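August 28, 2024

Spent the day on the simulated cell for Sonent. The arm kept coming in low over the cabinet, so before touching anything else I reset the base height by 2 mm and checked it from three views.
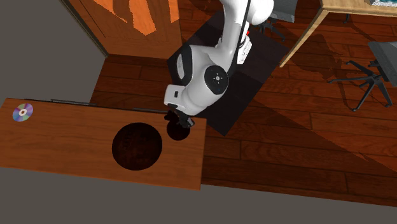 Gripper over the back corner of the cabinet, disc at the far end.

After that I went through the wrist. The tool offset still had the March numbers in it. Selamawit Habte sent me the right ones and I typed them in — should have asked her first. Left the fingers clear of everything for the joint check.

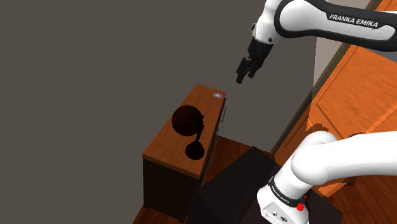
Finger check

Slowed the close speed and set the grip force to 63. The dark piece is the hard one, with its narrow neck. I want 300 clean closes on it before I sign off. Tomorrow: the friction file, then the Burance run.

2 comments · 0 shares 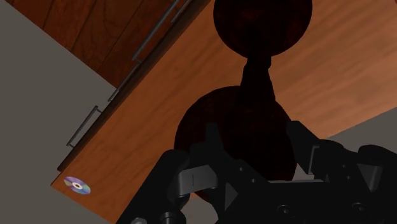

Notes for the Burance run

Save the old offsets first. Log every close.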